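The Play Kitchen, Back on the Table

Toy kitchens used to mean a big wooden stove in the corner of the playroom. Many families have given up the stove and kept the small stuff. At Pivine, a toy library that lends out sets for two weeks at a time, the loose dishes and food go out more often than anything else on the shelves.

The library owns 700 pieces of pretend food and cookware. They come from different sets, and little effort is made to match them. A borrower picks a pan, something to stir or flip with, a plate, a bowl and a few things to eat. Fruit goes first. Bottles and jars are close behind, mostly because children like to pour from them.
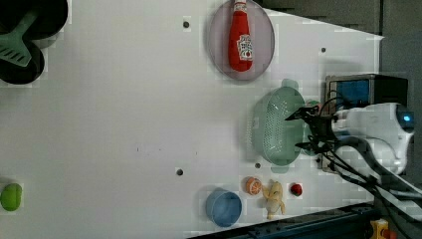
A parent who borrows from the Skolevitz branch wrote to us that her children never cook anything with the set. They run a store, she said, and the colander is the shopping basket. She stopped suggesting soup in July.

That kind of use is common, and it is a good argument for buying less. A colander can be a basket, a hat or a boat. A plastic hamburger with seven layers tends to stay a hamburger.

Cleaning is simple. Hard plastic pieces can be washed in warm water with dish soap and left on a towel overnight. Check bottles for trapped water before putting them away. Printed labels should be wiped with a damp cloth and kept out of the sink.

For storage, Pivine uses shallow bins with no lids. Deep ones get dumped on the floor.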